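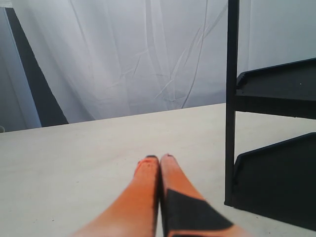
4.2 Gathering the demonstrations

Much of the recent writing on learned grasping treats the collection of examples as a solved step: more hours, more operators, a better policy at the end. We were less sure of this when we began at Halside in August, and what follows has not made us surer. The Gedeler set was gathered by 5 operators, each of whom guided the arm through the shelf task after a short practice period. They had the same written instructions. They did not work in the same way, and the differences do not average out as neatly as the Curnska authors suggest they should.

The first trouble is deciding what an example is. Our logging starts when the operator takes the controls and stops when they let go, so an episode may hold a good deal of waiting, hovering and second thoughts. A policy trained on whole episodes learns the hovering too. Trimming is the usual answer, but a trimmed episode carries the judgement of whoever trimmed it. We asked 2 annotators to mark the start of purposeful motion in the same 40 episodes, and they disagreed in 17 of them by more than a second. We know of no reason to think other groups would do better, and few report the figure.
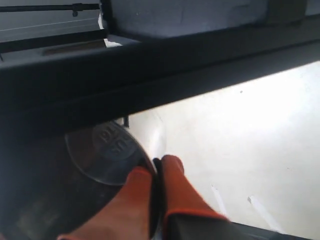 Figure 3. Wrist view with the fingers at the rim of a dark round object. Motion blur softens the fingers and parts of the object.

Contact is where the labels matter most and where the wrist view helps least. In Figure 3 the boundary between the object and the shadow beside it is hard to place, and the white surface on the right is close to overexposed. A label of "grasped" given from one such view is a guess. The Vương pipeline assigns that label from finger position alone, which is at least consistent, but a finger stopped by a rim and a finger holding a rim can give much the same reading. We kept the automatic label and added a second field, "unsure", which the annotators could set by hand. They set it often.
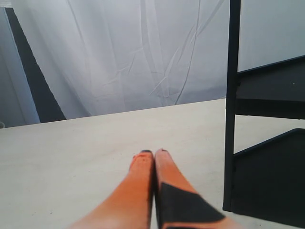
Figure 4. Wrist view over the tabletop, fingers together or nearly so, with the black structure to the right.

Views like Figure 4 raise the opposite difficulty. The picture is easy to read, yet taken singly it does not say whether the arm is approaching, retreating or idle. Adding such frames makes a data set larger, and we doubt it makes it better. When we compare set sizes in Section 5 we therefore count episodes and leave frames out of it. Readers who prefer the frame totals should treat them with some care, ours included.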